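Home | Projects | Kitchen | Closets | Garage | Contact

Print this page | E-mail this to a friend

How I Finally Sorted Out the Junk Drawer (and Kept It That Way)

I've lived in the same house on Basley Road for 17 years, and for most of them my kitchen junk drawer wouldn't open more than a hand's width. There was a ladle in there that wasn't even mine! My neighbor Helju Koppel got tired of hearing me wrestle with it and told me to set aside a Monday morning and get it done. So I did, and I've now done the same thing to the hall table and the bathroom cabinet.

What you'll need: an old towel, a bin or a dishpan, a trash bag, a pencil, and a few small boxes (tea boxes are great, and so are the lids off shoeboxes).

Step 1. Empty the whole thing

Pull the drawer all the way out if it'll come, and tip it onto the towel. Don't pick through it while it's still in the cabinet. I tried that for years and all I ever did was move the batteries from the left side to the right side. Vacuum the drawer, wipe it down and let it dry while you work.

Step 2. Put the "maybes" in a bin

Go fast on this part. Trash goes in the bag, things you use every week stay on the towel, and anything you have to stop and think about goes in the bin. Mine held a mystery key, three tape measures and a packet of Flirkia picture hooks I'd been hunting for since we painted.

A bin with straight sides beats a bag here, as you can see down into it and reach in for one thing without dumping out the rest.

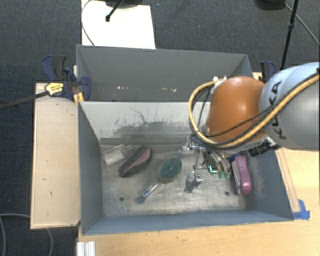 Step 3. Go through the bin with a cup of coffee

Take things out one at a time and ask where you'd look for them first. If the answer is the garage, walk it to the garage (yes, right now, I know). Dried-up pens and takeout menus from places that closed can go.

Step 4. Box up what's left

Fit your little boxes into the drawer before you fill them, and trim the tall ones down with scissors. I keep tape and scissors at the front, batteries in the middle and string at the back. Write on the bottom of each box in pencil so everybody knows what goes where. You'll change your mind at least once.

Check it again in October, before the holiday stuff starts piling up. Mine took me ten minutes last time, and the ladle went back to Helju.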